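# What Went Wrong With Our Gripper Pads

Enstead Robotics Workshop, final report
Walter Villca
2025-11-25

My part of the project was supposed to be the easy part. The rest of the group was teaching the gripper to pick up soft things and put them away, and I was in charge of keeping the hardware going so that they could do it. I said yes to that very quickly, thinking it would mean tightening a few screws and maybe wiping the table. What I ended up with was a fault that stopped our work for 11 days, and I learned more from it than from anything else we did this term (sorry to my partners, who mostly learned how to wait).

We called our setup Mevora, after a name Hidayat had written on the whiteboard the first day and would not let anyone erase. The gripper has two fingers that close toward each other, and each finger ends in a pad with a thin covering glued over a hard body. The covering gives a little and grabs the cloth. We planned for 180 practice picks before the final run and figured the pads would last through all of them, mainly because we hadn't thought about the pads at all. 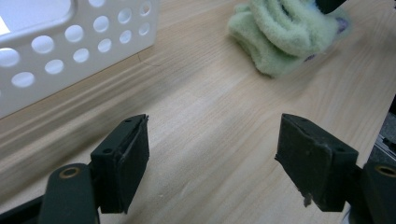

The trouble started with dropped cloths. One would come up off the table fine and then slide out on the way over, and at first we all blamed the program, so Hidayat spent two evenings changing how hard the fingers squeezed. Squeezing harder helped for a little while and then made everything worse. I finally sat down and looked at the pads up close, which I should have done on day one! The right pad was the one that bothered me. Its face looks slightly worn and scuffed next to the left one, and there is a small frayed bit hanging from the lower inner corner. I had seen that bit before and taken it for fuzz from one of the cloths, since the green one is so fluffy, and I never bothered to touch it. When I did, the corner of the covering lifted with it.

After that I had a guess, and I tested it the slow way. I set the squeeze back to where it had been and ran 20 picks with the pads as they were, then glued down the loose corner, let it sit overnight, and ran another 20. The drops went down a lot, but they didn't go away until I put on a new covering. My best explanation is that the loose corner folded under when the fingers closed, so the cloth was held along a narrow ridge and could turn and slip free. Our harder squeeze probably peeled the corner back even more.

I also worried for a while that the bushings in the finger arms had gone loose, because that would tilt a pad and wear one side faster. I wiggled both arms with the power off and felt no play that I could notice. I don't have a proper gauge, so please take that as a "probably fine."

There was a small safety matter too. While chasing the fault I reached in to straighten a cloth with the program only paused, and the fingers closed when it started up again. They caught the end of my sleeve and nothing else, but it scared me. Our rule now is that the power goes off before anybody's hand goes between the fingers, and I wrote it on tape and stuck it next to the switch.

For the group that takes over in January:

- Look at both pads before every session and run a fingertip along the edges, with the power off.
- If a corner lifts, replace the whole covering. Glue is fine for getting through an afternoon.
- Don't raise the squeeze to fix drops until the pads have been checked.
- Spare coverings are in the drawer marked Lendivcombe, under the cables.

I still don't know why the right pad went first. Hidayat thinks the right finger touches the cloth a moment sooner than the left, and we ran out of time to measure it.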